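3.2 Shoeboxes as secondary storage

The most common container in the survey was one that no household had bought as a container. Shoeboxes were kept in all 20 homes and in 7 of the 8 shared offices we visited in Liltenell, and in most of these places they were no longer used only for shoes. Participants gave them to cables, receipts, photographs, batteries, sewing things and, in one home, seed packets sorted by month of sowing. The purpose-made boxes we had expected to find, such as the stacking drawers sold by Duneo, were present in fewer homes and were more often empty or half full.

We asked participants why a given shoebox had been kept. The answers were mostly practical. The box was already in the house, it had a lid, and it fitted a shelf. Several people said that they had meant to return the shoes and had held on to the packaging until the return period ran out, by which time the box had found a place. Two participants kept boxes for resale, having been told that worn shoes fetch more with the original packaging. Boxes in this group were treated with more care and were rarely written on.
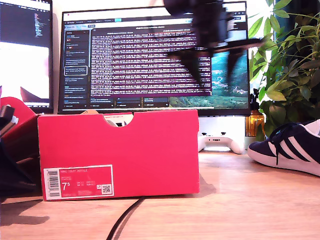
Figure 4. Closed shoebox on a desk.

Labelling was the point on which shoeboxes and bought containers differed most. Owners of drawer units tended to add a label of their own on the day of purchase, and the label often stayed in place after the contents had changed. Shoebox owners mostly relied on what the manufacturer had printed. The box in Figure 4 has the product name NIKE COURT ROYALE and a large 7.5 on its end of the label area, and print of this kind was used by participants as a name for the box itself – 'the seven and a half', 'the red one' – even where the shoes had gone. The same box has a semicircular finger hole at the top of its front face, through which something pale can be seen. Participants with boxes of this pattern said they looked through the hole before lifting the lid, though in a dark cupboard it told them little beyond whether the box was full.

Position also mattered. Boxes on desks and tables were usually described as being 'on the way' somewhere else, and their owners could say where that was. Boxes on top of wardrobes were described as stored, and their owners were much less sure of the contents. In the storage diaries, which were kept in November, wardrobe boxes were seldom opened, while desk boxes were moved often and sometimes only to clear a space for work.

These findings agree in part with the Hurora study of hallway cupboards, which also found that reused packaging stayed in use longer than its owners had planned. They differ from Lu's account of office storage, in which shoeboxes are grouped with waste paper and left out of the count.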